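The drawer problem

Every few months somebody sends me a clip of a robot folding a towel and asks if I'm scared for my job. I sort returns. Have done for six years, at a warehouse that handles what people send back to Brunero and a couple of smaller shops. So no, not scared. Interested, a bit. Mostly tired of the question.

But since people keep asking. Can machines do chores yet? Some. Sort of. Depends what you call a chore.

A dishwasher does a chore. Has done since before I was born. You load it, it washes, you unload it. Notice who does the loading. Same with the washing machine, same with the little round vacuum my sister bought, which is great as long as somebody picks up the socks first. All the machines we have that work are machines where a person does the part with the hands. The picking up. The putting down. The what-is-this-and-where-does-it-go.

That last part is my whole working day. A bin comes down the line with whatever was in the box. A phone case, a whisk, a single shoe, a bag of screws that has split. I look, I grab, I put it where it goes. Takes me 2 seconds if it's easy. I don't think about it. You don't either, when you reach into the kitchen drawer for the can opener and it's underneath the peeler and something's caught in the handle. You wiggle it. You give it a shake. Nobody taught you that, you were probably three.

Last March the company ran a trial with an arm from an outfit called Midau. It had its own station, fenced off, right across from mine, so I got to watch it for 30 working days. I want to be fair about this. It was better than I thought it would be. Boxes, fine. Books, fine, quicker than me after lunch. Anything with a flat side facing up, it went down and got it and didn't complain about the radio.

Then you'd get a bin with a tool handle lying half over a ribbed brush. And it would stop. Well not stop, it would sort of consider. Go down, come up with nothing, go down again an inch over. Come up with both and drop one. Meanwhile the belt's backed up and Gunvor is walking over with the stick.

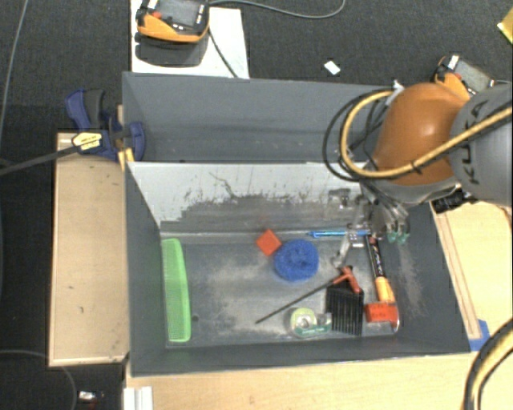 Gunvor Björklund ran the shift. She'd been on packing lines her whole life, started at Midtbø where they did fish, and she had no feelings about robots one way or the other. The stick was a length of broom handle. When the arm got stuck she'd hit pause, lean in and nudge things apart with the stick, then start it up again. I asked her how often and she said she'd written it down on Monday, 24 times before the first break. She wasn't annoyed. She said a new kid would be worse the first day. But then a new kid would be better the second day, and that's kind of my point.

The Midau people were nice, young, always eating. One of them told me the arm learns from every miss. I believe him. I'm sure it does. I just couldn't see it from where I was standing, and I was standing there all day.

What bugs me is how the thing gets sold. There's a company called Dotex with an ad on before every video I watch now, robot in a kitchen, robot puts a mug on a shelf. One mug. Empty counter, nice light, shelf with a mug shaped gap in it. Whose kitchen is that? Come to mine. There's a mug with a spoon stuck in it, on top of a plate, on top of the mail. Do that one. I'd pay for that one, I really would.

And nobody in the ads ever does a drawer. I'd like to see a drawer. Pens, batteries, a sponge thing still in the plastic, a tool that came with a shelf you don't own anymore. Long skinny stuff lying across fat stuff. See-through stuff, which the Midau kids told me is the worst of all because the cameras look straight thru it. The drawer is the test as far as I'm concerned. Anyone who can empty a junk drawer can do my job, and most of the housework in the country besides.

My brother in law says I'm moving the goal posts. First it was chess, he says, then driving, now drawers. Maybe. I never cared about chess though. My knees don't hurt from chess.

Because people assume I want it to fail, and I don't. There's a bottom row of bins at my station that I've been bending down to for 6 years. If the arm wants the bottom row it can have it tomorrow. My mother can't close her hand all the way anymore and if there was a machine that could get her pills out of the bathroom cabinet, from behind the other bottles, without knocking the lot in the sink, I'd sell the car. That's a chore too. That's the one that matters, more then the towels.

So my answer, when the next clip comes. Yes on the boxes. Yes on the flat stuff, if somebody sets it up right and somebody stays close by. No on the pile. Not yet, maybe soon, I'm not an engineer. What I'd want from anybody selling one is a whole shift on video, no cuts, with the person holding the stick left in.

The trial ended and the fence is still up. We keep the spare pallets in there now. Gunvor took the stick home.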